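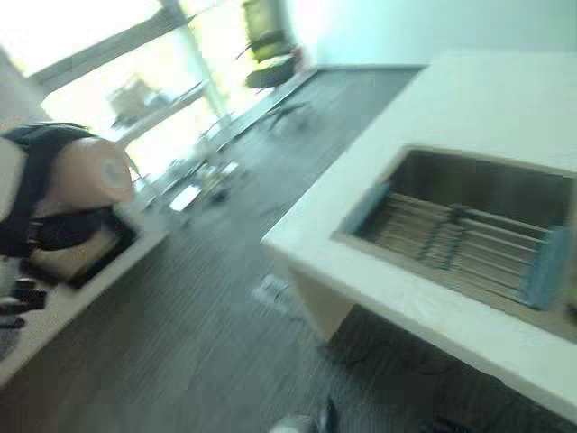 White table with the recessed opening, stack of slats inside. Window side of the room at left.

Re: Larkeo arm kit – trial notes
Posted by Keith Hollis, September, 4:12 pm

Replying to the list so everyone has the same answer.

> Has anyone run the Larkeo kit on thin flat stock yet? We have
> a quote from Vosis that includes the arm, the controller and a
> year of support. The brochure only shows it moving boxes. Our
> parts are long and narrow and they like to stick together. I
> would also like to know how much of the setup we can do on our
> own before we have to pay for a site visit.
>
> Partington shop

We have had the kit on trial at the Prondberg site and slats are what we are using it for. The job is to take one slat at a time out of the recess in the table and put it down on the next station. We set a target of 200 clean picks in a row before we would talk about buying.

Where it stands: the longest clean run so far is 532 picks, so it passed. That was with slats from one batch. With mixed batches the runs are shorter, and the usual fault is a double pick. The controller catches most of those by weight and stops. It does not catch them all if the slats are very light, so weigh a few of yours before you sign anything.

Setup took us a day and a half without a site visit. The mounting and wiring part of the manual is fine. The part on teaching positions is poor and skips a step – you have to save the home position before you save any pick position, or the arm forgets both when you power down. Vosis support told us this on the phone and said the manual would be fixed. I have not seen a new one.

Two things to ask about on your quote. The first is the finger set. The standard fingers are too thick for narrow parts and the thin ones are extra. The second is the support plan. Ours lists 200 hours of run time between checks, and the checks are billed after the first one. Over a year of two shifts that adds up, and it was not in the price we were first given. The trial itself cost us a deposit of 2,000, which comes off the price if we keep the kit.

Strong daylight from a window also gave us trouble with the vision part in the late morning. A blind fixed it – not a big job, but plan for it if your bench is near glass.

I can send the settings file if you want a starting point. Tell me which controller version is on your quote, as the older one will not read it.

Keith

Reply to the list, not to the sender | Contact the list owner | Messages copyright their authors | Back to top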